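Stukton Robotics Open Day

The Stukton Robotics Open Day is a yearly public event held at the Boersma building in Stukton. It is run by Pliltach, a small company that builds and tests two-armed robot cells for handling food and household goods. Visitors watch the machines at work, talk to the people who program them and, at certain stations, drive an arm by hand. Entry is free and no ticket is needed for the main floor.

History

Pliltach moved into the Boersma building when the previous tenant, a maker of window fittings, closed its Stukton branch. The first open day was a single afternoon aimed at neighbors who had asked what was going on inside. It had one working cell and a table of printed handouts. Efren Pascual, then the company's only full-time technician, ran every demonstration himself and repeated each one on request until the building closed.

The event was planned for December in its early form and was moved to spring after snow kept most of the school groups away. The best-attended edition so far took place on Mar 15, 2022, when the door count reached 1050. That edition was the first to use the whole ground floor and the first to include a bagging station, which has been part of the program ever since.

Sumeya Wubshet took over as organizer before that edition. She dropped the opening speeches, put the start times of the demonstrations on a board by the entrance, and asked that each station be staffed by someone who had worked on it.

Layout

Visitors enter from the loading yard and follow a taped path around the floor. The older single-arm machines come first and are shown switched off, with their covers removed. The working cells are along the far wall. Each one is a frame of aluminum bars with panels on the sides and back, open at the front, with its arms fixed along the front edge of the table. A rope barrier keeps visitors behind the operator's desk.

The panels are changed from time to time. Plain white was used at first. Patterned coverings were brought in later to test whether the vision software could still find objects against a busy background, and the orange-red one with large lilies became the best known of them. Regular visitors call that cell "the flower box," and the name has been used on the printed floor plan.

The bagging demonstration

The bagging demonstration is the main attraction of the working cells. The task is to move fruit out of a basket and into an ordinary plastic shopping bag. Two arms are used. One tends the bag while the other works at the basket, and the roles can be swapped in the program. 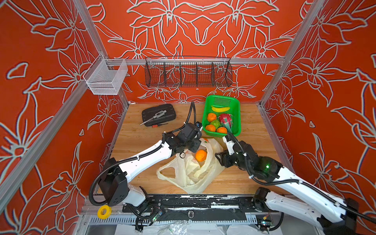
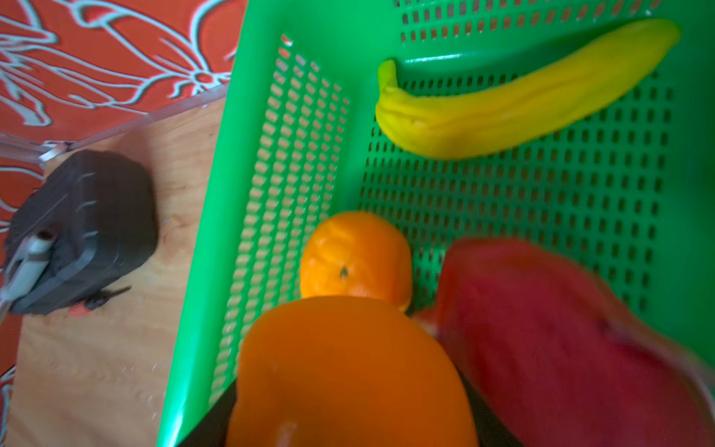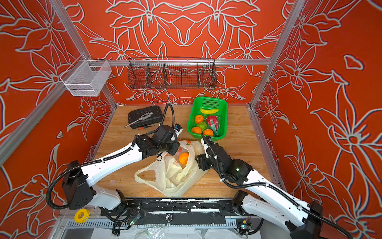

The green basket at the bagging station, Stukton.

A full showing lasts 20 minutes, including questions. The operator begins by laying out the bag and the basket by hand, then steps back and starts the run. If a piece of fruit is dropped, the run continues and the piece is left where it lands until the end. Gaëtan Leblanc, who wrote most of the bag-handling routine, has said that he prefers visitors to see the drops. During the 2022 event he kept a tally sheet on the desk and let children fill it in.

The bag is the hard part of the task. A rigid box keeps its shape and its opening is always in the same place. A thin bag folds differently each time it is put down, and it moves when an arm touches it. The arms have to find the opening again after each piece goes in. Round fruit adds a further difficulty, as it can roll back out when the bag is lying on its side.

Bananas and dragon fruit are used along with oranges to vary the grip. The dragon fruit was suggested by Jhun Ambrosio, who works on the grippers and wanted something with loose tips that could catch on a finger.

Control and equipment

The cells shown at the open day run on Plidier, Pliltach's own control software. Plidier takes in pictures from small cameras on the arms and from fixed cameras at the cell, and sends movement commands to the arms and grippers. A screen at the operator's desk shows the views side by side. The wrist view is useful for the last part of a reach, when the arm itself can block the fixed camera.

Programs for the demonstrations are prepared in two ways. Some are written out as steps. Others are built from recordings in which a person guides the arms through the task many times. The bagging program is of the second kind. Most of its recordings were made by Sumeya Derese over one winter, and the company still uses her sessions when new staff are trained.

Hand tools are kept within reach of the operator at every cell. Gripper fingers wear down and are replaced between showings when needed. The arms are powered down before anyone reaches into a cell, and a second staff member has to confirm this aloud.

Hands-on stations

Two smaller stations are open to the public. At the first, visitors move an arm with a pair of handles and try to stack foam blocks. At the second, they place objects on a lit table and watch Plidier label them on a screen. Both have a minimum age of eight. Lines at the handles were long in 2022, and a five-minute limit per person was added partway through the day.

Reception

Local response has been mostly favorable. Teachers have praised the open format, in which groups can stay at one station as long as they like. The most frequent complaint is noise, which comes mainly from the air compressor used by the older machines. It was moved to an outside shed the following year. Some visitors have also found the working cells slow compared with factory robots they had seen on television. Staff at the desk now explain the speed setting at the start of each showing. The arms are run well below their top speed whenever the floor is open.

Parking is limited to the yard of the Boersma building and the street along its north side. School groups are asked to book a time in advance with the organizer.

See also

Plidier
Boersma building
Pliltach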